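Teaching by hand: news from the Nimholm bench
Feb 5, 2020

Since the last newsletter many of you have asked how the sorting work is going, so I will try to give a proper answer.

The task is simple to explain. Small things lie on the bench, and the robot should put each one in its own cell of a clear plastic organizer. A person moves the arm by remote control, one item after the other, and everything is recorded. From these recordings the program learns to do the movement alone. We call one recording a demonstration. At the moment we have more than 600, and our goal for April is 4000.

Boxes are easy. They have a height, and the fingers can close on two sides without much thinking. Flat sachets are a different story. In the beginning our operators came straight down and squeezed, and very often the fingers only slid over the top. Chibuzor Akinola has tried another way, which is to come in low, touch the end of the sachet first and let it bend a little before closing. It is slower, but the grip is much better, and I have asked everyone to learn it this way.

I would also like to remind the operators of some habits. Please don't correct a mistake in a hurry. If you miss the item, open the fingers, go up, and begin the approach again at a calm speed. The program copies our nervousness as well as our skill! Please change the place of the organizer between sessions, also the angle. When two sachets lie one over the other, take the upper one first, and don't push them apart to make it easier for yourself.

The controller from Komach is back from repair and has a new cable. The old one from Boersma stays in the cupboard as a spare. Sessions are still 27 minutes with a break after, and we have nine places free for new operators. No experience is necessary, only patience and a steady hand. If you are interested, write your name on the list beside the door of the Ulleck room, and I will contact you to find a time.
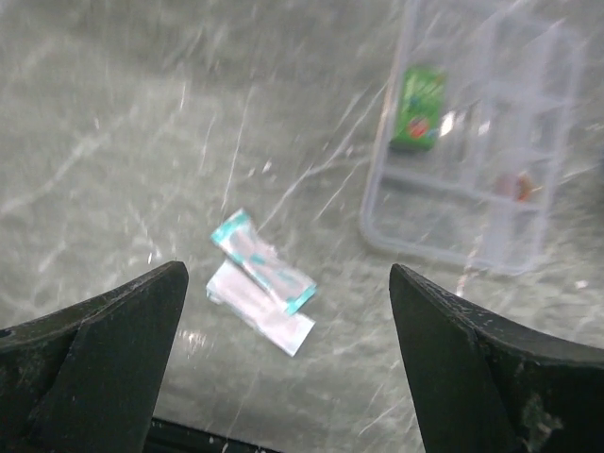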